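Leave the Moon's Clocks Alone

Every few months another article arrives in my feed announcing that the Moon needs its own time zone. The argument always goes the same way. Clocks run a little faster up there because the gravity is weaker, the difference adds up, and unless somebody fixes the matter soon the coming age of lunar traffic will be thrown into confusion. I have read a good many of these by now and I remain unconvinced that most of what is being proposed needs doing, or needs doing yet, or needs doing by the people who are proposing it.

Let me grant the physics right away. A clock on the lunar surface gains on a clock at sea level by some tens of microseconds a day. If you want to land something within a few yards of a chosen spot using radio signals, microseconds matter a great deal, because light covers a lot of ground in one of them. Engineers who build navigation systems have to account for it. They already do. The satellites that tell your phone where you are have the same kind of problem, and the solution was to correct the clocks and get on with the job. We did not invent a new hour for medium Earth orbit.

What bothers me is how quickly the modest technical point gets stretched into something grander. You start with a correction term and by the fifth paragraph you are reading about lunar calendars, lunar weekends, and whether a settler at the south pole should keep the same noon as one on the far side. There are no settlers. There are a few landers, several of them lying on their sides.

I spent part of last February reading the Skovetti proposal, which gets passed around as the serious version of the idea. It runs to 395 pages. The first chapters are good, and I would recommend them to anyone who wants to know how you keep two clocks in agreement when they sit at different depths in a gravitational field. Then comes a long middle section on what the authors call civil lunar time, with zones, offsets, and a naming scheme. It imagines 14 zones. I tried to find out why it should be that number and could not. The reasoning seems to be that the Earth has zones, so the Moon ought to have some too, and that a smaller world wants fewer of them.

But zones on Earth exist because the Sun comes up. People in one place want noon to fall in the middle of their working day, and people far to the east want the same, and their noons are hours apart. On the Moon the Sun comes up about once a month. A crew that wanted to tie its schedule to local daylight would be working for two weeks and sleeping for two. Any crew that ever lives there will sleep when a schedule on the wall tells it to, and the schedule will almost certainly match the one used by the people talking to it over the radio. Space stations have worked this way for decades. They pick one Earth time and stick with it, and sixteen sunrises a day go by outside without troubling anyone's breakfast.

So the zones are decoration. Perhaps that sounds harsh, but I can't find a task that any of them would make easier, and I can think of plenty they would make harder. Every extra way of writing down an hour is another place for two groups to misunderstand each other. Anyone who has missed a phone call with a relative overseas in the week when one country has changed its clocks and the other hasn't will know the feeling. Spaceflight has already lost hardware to a mix-up over units. I would rather not hand it a fresh supply of units.

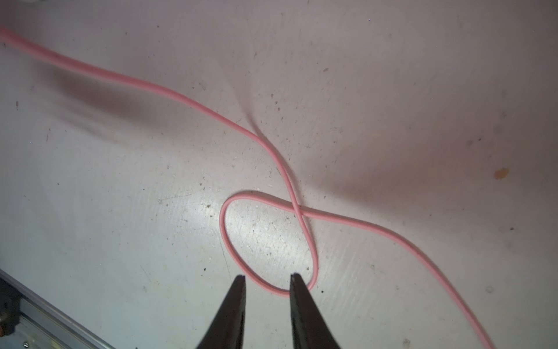
A loop in a pink cable.

Supporters have a reply to this, and it deserves a hearing. They say that standards have to come early. Wait until there is a crowd, they say, and each member of the crowd will have brought its own system, and then you will spend a generation arguing about whose to drop. Railroads are the favorite example. Before the companies agreed on shared time, every town kept its own noon and the timetables were a mess.

I like the railroad story, but I think it teaches something different. Nobody sat down before the first track was laid and drew zones across an empty continent. The trains came, the trouble came with them, and the people who had the trouble worked out a fix that suited the actual routes. The fix was imperfect and got amended. Boundaries moved. Some of them still wander around in ways that make no sense on a map but make perfect sense if you live in a town that does its shopping across the line. A standard made in advance would have been tidier and would have fit worse.

Where early agreement does help is at the bottom layer, where machines talk to machines. If two orbiters built by different countries are both going to send out navigation signals, they should mean the same thing by a second, and they should say openly how their clocks relate to ours. That is a real need and I am glad capable people are at work on it. It calls for a reference clock, a published formula, and a habit of checking. You could print the core of it on a couple of sheets of paper. The rest of the Skovetti document could go in a drawer until there is somebody up there to annoy.

The Deltden study is more careful, though it has its own trouble. It tries to estimate how much a shared lunar time would save, and to do that it needs a figure for how many missions will be using it. The number chosen is 878 over the life of the standard, counting every orbiter, lander, relay, and small package dropped off by a larger one. I don't know how anybody could arrive at that with a straight face. Lunar forecasts have a poor record. When I was a child the books in my school library promised bases on the Moon by the time I was old enough to drive, and I have been driving for a long while now. Flights slip, budgets get cut, and firms with handsome websites fold between one press release and the next. A benefit worked out from a forecast like this one is worth what the forecast is worth.

The study also makes a move I have learned to watch for. It compares its proposal with having no system at all. Of course it wins. Having nothing would be terrible. But the choice in front of us is between a new scheme and the existing practice, where missions log events in ordinary Earth time and apply corrections where they need them. Measured against that, the savings shrink to something I couldn't pick out from the noise in the tables. The authors mention this in an appendix, in fairness to them, though I doubt that many of the people quoting the study have gone that far.

Then there is the matter of prestige. I don't want to be cynical about motives, since most of the people involved seem to love the subject as much as I do. Still, naming things is fun, and being the one whose name sticks is more fun. The Abubakari scheme would count lunar days from the first footprint. Jurklow would count them from the first radio echo bounced off the surface, on the grounds that it is a cleaner event and belongs to no single program. I have followed their argument with some pleasure, the way one follows a dispute over the right way to score a baseball game, and I can't see that anything hangs on it. Pick either one and a rover will still need to know when to wake up its heaters.

My own view of the Moon was formed mostly from a back porch with a secondhand telescope, so it's fair to ask what business I have complaining. I would answer that the public is being asked to find this exciting, and I am the public. What I find exciting up there is the ice question, which we could settle with a decent drill. I want to know how old the big southern basin is. I would like somebody to put a radio dish on the far side, where our chatter can't reach it, and listen for the faint hiss left over from before the first stars. Any of those would tell us something we don't know. A table of offsets tells us what we decided.

There is also a cost to attention that never shows up in these studies. People who can do relativity carefully are not common, and people who can do it carefully and also sit through meetings are rarer still. A year spent by such a person on the names of lunar zones is a year taken from something else. I'd feel better about the whole enterprise if even one of the proposals listed what its authors would otherwise be doing.

I'm willing to be moved. Show me a crew, a crowded landing site, a pair of operators who lost a day's work because they couldn't agree on the hour. Show me that the correction term wasn't enough. Until then I would settle the second, publish the formula, and leave noon out of it.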